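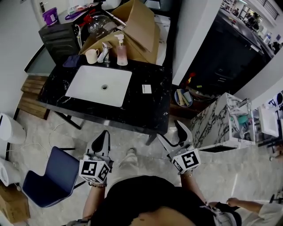

Two grippers, one washbasin: inside the Steneo comparison

Choosing a hand-held gripper for demonstration work has long been a matter of habit. Laboratories tend to keep the design they began with, and published comparisons seldom leave the tabletop. The Steneo program was established to test competing designs against ordinary household tasks, beginning with the bathroom vanity.

Two designs reached the final round. The Destus has a stiff finger and a short trigger travel. The Trement uses a softer finger and closes more slowly. Operators work with one gripper in each hand, and marker cubes fixed to the bodies allow the position of each to be recovered afterwards. Every operator completed 20 recorded attempts per task, across 6 tasks, among them lifting a mug by its handle, moving a pump bottle and folding a cloth beside the basin.

Of the 379 attempts rejected on review, the greater share were lost to tracking faults and not to dropped objects. Polished stone and chrome proved demanding for the cameras, and the program has since revised its lighting guidance for glossy surfaces. Cloth remained the hardest material for both designs. The Destus pinched a single layer more reliably, while the Trement was favoured for ceramics, where its compliance forgave a poor angle of approach.

Pad wear was assessed separately. A textured pad gives good purchase on smooth plastic, but its colour and grip change with use, and the program recommends inspection at every 2,000 closures. 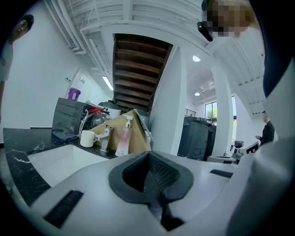 Maksym Pavliuk considers the camera a more pressing question than the pad. In his view a wide lens mounted close to the fingers records a great deal of the room and comparatively little of the contact itself, and he would accept a narrower field in exchange for a clearer view of the grasp.

The program has taken the point under advisement. A second lens, supplied by Zinchenko, will be fitted to both designs in April and the cloth task repeated in full. Results will be released with the raw recordings, together with the revised calibration procedure for the marker cubes.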